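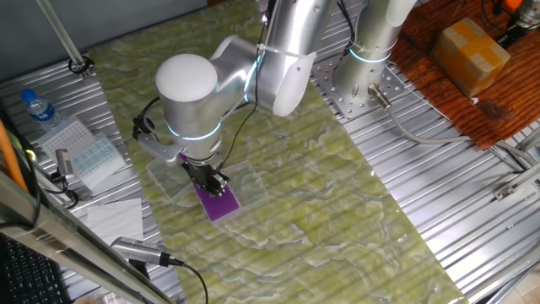 Green Marble, and What We Put On It

Hello and welcome to the gallery! I'm Iresha, and for most of this summer I've been the person in our little workshop who fusses over surfaces. Table tops, mats, boards, trays, all of it. Everybody else gets excited about what happens on top of the table and I get excited about the table. So when Haiyan asked if anyone wanted to put together a page for the Drallano site, my hand went up before she'd finished the sentence.

A bit of background first. We used to work on bare metal, which looks very smart for a day or two and then drives you up the wall. Small things skate around on it, and the ribs catch anything with a thin edge. Arif tried brown paper, which tore. Then Vangelis brought in a felt sheet that shed fluff over everything (I was still picking it off my sweater in May). The marbled plastic was my idea, and I'm going to be unbearable about it for the rest of this page.

The mat and the tray

I went for pale green. The other choices were a gray that looked like a wet sidewalk and a pink that Vangelis described as "lunch meat," so green it was. The marbling does a nice job of hiding little marks, and a clear tray looks lovely on it, with the pattern coming up through the bottom.

The tray is one of the shallow ones from the Nollberg order. I like these a lot! The raised rim means whatever you put in stays in, and you can see what you've got from any side of the table. The purple piece lives in there when we're practicing picking things up and setting them down. It's flat and rectangular and a really cheerful purple, and against the green you can't lose it, even late in the day when everyone's eyes have gone.

The board and the box

The reddish-brown board was left over from a shelf Ashraful was building at home, and it has the most gorgeous dark knots in it. I keep threatening to oil it and hang it up. For now it's where boxes go to wait their turn. The small cardboard one with the tan tape is a Prurnden box, and yes, we do save them – they're a handy size, they stack, and once they've been taped up properly they'll put up with a lot of handling. Ashraful is very particular about his tape and would like me to mention that the strip should always run past the edges and down the sides. Consider it mentioned.

The plastic up close
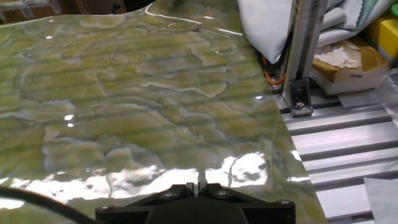
I could talk about this pattern all day. Across the room it's just "green," but get near it and there are yellowy patches and olive patches with pale veins running between them, and after a while it starts to look like a map of somewhere hilly. Haiyan sees islands. I see the countryside from a plane window.

It's glossy, so it does throw the ceiling lights right back at you, and it ripples. I've tried most of the tricks for that. Rolling it the other way overnight helps. Leaving heavy books on it helps a little more (two Chowdhury catalogs, 596 pages each, finally earning their keep). A hair dryer on low got me a beautiful flat patch and a worrying smell, so I stopped. If you have a better method, please write in, I mean it!

One thing I'd do differently is the cutting. I trimmed our sheet with kitchen scissors and a lot of confidence, and a long steel ruler and a fresh blade would have been kinder to it. The leftover piece went home with Arif, who lined a drawer with it and now sends me pictures of his spoons.

Coming up

Next time I'd like to do a page on trays and tubs, with and without lids, and maybe one on cloths if I can talk the others into it. Vangelis wants a whole gallery of labeled jars. We'll see – he has 3 jars.

Comments are open under the gallery, and Haiyan reads them all, so be nice about the green.

Iresha Saha
Page last updated 11 September 2023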